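January, evening

Planner rebuild finished at last. The Cleva branch now compiles against the new Dorari message types, and the replay harness accepts the old logs without a conversion pass. Funmilayo reviewed the timestamp patch before lunch and found one more place where I mixed image time with joint-state time. Fixed.

Grasp scoring

Reran all 529 logged attempts with the corrected transform. The planner changed its first choice in 153 of them. Most of the changes are small shifts in yaw — the rest are on footwear and folded cloth, where the old depth filter was eating thin edges. Obaidul wants the filter window made a parameter. I would sooner fix the default, but he has the Emside build to support, so it will be a parameter.

Latency is nearly 40 ms per cycle with the segmenter on. Acceptable for approach, too slow for servoing.

Slippers

Dark on dark is still the worst case for the segmenter. Two slippers overlapping at one side, fingers open, and the mask wants to merge the lower one with the left fingertip where they cross in the wrist view. Will try masking the fingers from the kinematic model before inference.

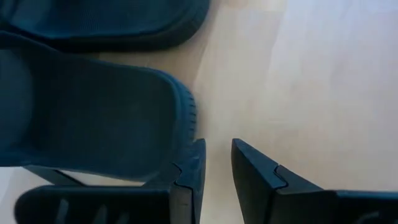 For tomorrow

Render finger mask from URDF, dilate, compare. Ask Yetunde for the queue size on the Munshi node. Mine is set to 500 and I don't remember why.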